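3.2 The bowls

The survey part of the Dudia project gave us a list of 1372 bowls, recorded in household kitchens between the previous December and 9/9/20, when the forms were closed. The list was the starting point for choosing the bowls used in the arrangement work, but it could not be used as it stood. Respondents wrote down what they had in their own words, and "salad bowl", "big bowl" and "the mixing one" might all refer to much the same thing. We therefore regrouped the entries by what people said they did with each bowl, and only after that by size and material.

The regrouping left us with a fairly ordinary picture. Most kitchens hold at least one set that was bought together, usually for breakfast or soup, and a looser group of bowls that came in one at a time. The matched set tends to have a fixed place. The looser group does not. It is moved from shelf to shelf, and it is this group that respondents complained about when asked which cupboard they least liked opening. Bowls of different depths and wall angles go into one another part of the way and then stop. A stack made from them stands higher than it needs to, leans, and has to be lifted down whole to reach anything near the bottom.

For that reason the working set was put together as a mixed one. It contains 14 bowls, bought second-hand and from discount shops near the Bermúdez site over two trips. We did not try to match the proportions of the survey list exactly. We wanted both plastic and ceramic, plain and patterned, and at least some bowls that would nest cleanly as well as some that would not. A bowl was left out if it had a lid that could not be removed, a handle, or a chip on the rim large enough to catch a cloth.

Material matters for putting away in ways that are easy to overlook when only the outside measurements are written down. Plastic bowls flex a little when pushed together, so two that are nominally the same width at the rim may still be forced into a nest and then be hard to separate. Ceramic bowls do not flex, and many have a raised foot that rests on the inside of the bowl beneath. The foot sets the height of the stack more than the depth of the bowl does. Respondents rarely mentioned the foot, but several described its effect: the top bowl "sits up", or the pile "wobbles in the middle".

Pattern was recorded for a different reason. In the survey, people used pattern and colour to explain which bowls belonged together even where the shapes did not agree. A blue bowl was kept with other blue bowls. Bowls with a printed or painted design were kept apart from plain plastic ones, in some cases on a separate shelf, although both were used every day. We wanted the working set to allow this kind of grouping, so patterned bowls with quite different designs were included along with single-colour plastic. Figure 3 gives an idea of the contrast. The see-through orange and lime-green bowls stand singly, while the patterned ones are stacked, with a zigzag design on top, a lattice on deep blue in the middle and interlocking stars in teal and white at the bottom.
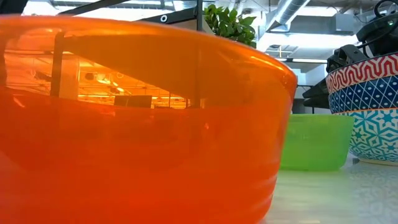
Figure 3. Bowls from the mixed set: translucent plastic, orange and lime green, with a stack of three patterned ceramic bowls at right.

Each bowl was given a short entry before use, with the rim width, the height, the width of the foot where there was one, and the mass. Rim width was taken twice, at right angles, and the larger value kept. This was necessary for the cheaper plastic bowls, some of which are slightly out of round. We also noted whether the wall was curved all the way down or straight for part of its depth, as a straight wall is the most common cause of a nest stopping early. Colour was written down in everyday terms. Where two people disagreed on a name - mostly in the range between orange and yellow, or orange and red - both names were kept in the entry and neither was treated as the correct one.

Entries were also marked with the use that the survey list would suggest. Wide, deep plastic bowls were marked as mixing or serving bowls. Smaller ones were marked as serving or eating bowls, and a few of middling size were given both marks. These marks had no effect on the arrangement itself. They were used afterwards, when the groupings were compared with those reported from home kitchens.

3.3 Layout of the work surface

Arrangement was done on a bench with light wood-grain edges and a whitish top. The pale top was useful in two ways. Most of the bowls stand out well against it, and it has no printed grid or other marks that might suggest where a bowl ought to go. An earlier surface, used in the pilot, had a seam down the middle, and bowls were lined up along it far more often than chance would explain. Those pilot layouts are not included in the results.

A shallow tray stands in for the shelf. We tried a real shelf unit first, the Arko, which is sold for kitchen cupboards and has a fixed upper level. It limited the work to whatever would fit beneath that level, and the tall stacks that respondents described could not be made at all. A tray has no upper limit. It still gives a clear boundary, so that a bowl can be recorded as put away, not put away, or resting partly over the edge. The tray was not fixed to the bench and its angle was not controlled. Shelves do not come at a set angle to the person using them either, once doors and benches are taken into account, and a tray lying square to the bench invites rows.

We did not specify an order for the bowls. They could be grouped on the bench first and then placed, or placed directly. Stacks could be formed in the tray or beside it. The only rule was that a bowl counted as in the tray when it rested wholly inside it. Bowls that touched the outside of the tray were counted as outside, whatever the intention might have been.

Figure 4 shows a layout with a single bowl wholly inside the tray, at its far end. It is orange-yellow with a fine light pattern. The other bowls in view are grouped near the opposite end, with a bright green one touching the corner of the tray and an orange-red patterned one immediately to its right. The purple, red and yellow bowls make a loose row in front. Under the rule above, all five of these were recorded as outside.

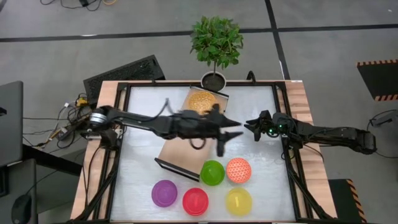
Figure 4. Layout on the bench, with one patterned bowl in the tray and five bowls grouped outside it.

Loose rows of this kind needed a definition of their own. We counted bowls as a row when a straight line could be drawn that passed over every bowl in it, and as a cluster when no such line could be drawn but each bowl lay within one bowl's width of another. A stack was counted once, at the position of its lowest bowl, and its members were listed from the bottom up. A bowl could belong to both a row and a cluster, and the overlap was kept in the record. Forcing a choice between the two at this stage would have hidden many of the partial groupings that we were interested in.

3.4 Scoring stacks and groups

Stacks were scored for height and for agreement. Height was the measured height of the whole stack divided by the sum of the heights of its bowls, so that a low value means close nesting. Agreement was scored separately for shape and for appearance. Shape agreement was given when each bowl was no wider at the rim than the one beneath it. Appearance agreement was given when all the bowls shared a main colour, or when all of them were patterned, or when all of them were plain. A stack of patterned bowls with unlike designs therefore agrees in appearance under this scheme, even if no two share a colour.

This last point was discussed at some length. A stricter rule, in which designs had to be of the same kind, was tested on 20 stacks described in the survey. It separated many bowls that respondents had clearly said they kept together, and it was dropped. People seem to treat "the patterned ones" as a group that needs no further sorting, at least for storage. Whether the same holds when a table is being set is another matter, and the survey did not ask about it.

For groups outside the tray, only appearance agreement was scored. The distance between bowls was noted but not used, as small changes in spacing had little meaning on an open bench. The results were then entered on the Dindar sheet, a one-page form that keeps tray and bench groupings side by side. Where a bowl had two colour names in its entry, the group was scored under each name in turn and the higher score was kept. This favours agreement slightly, and the effect is largest for groups containing orange bowls. Scores with and without the adjustment are reported separately in Section 4.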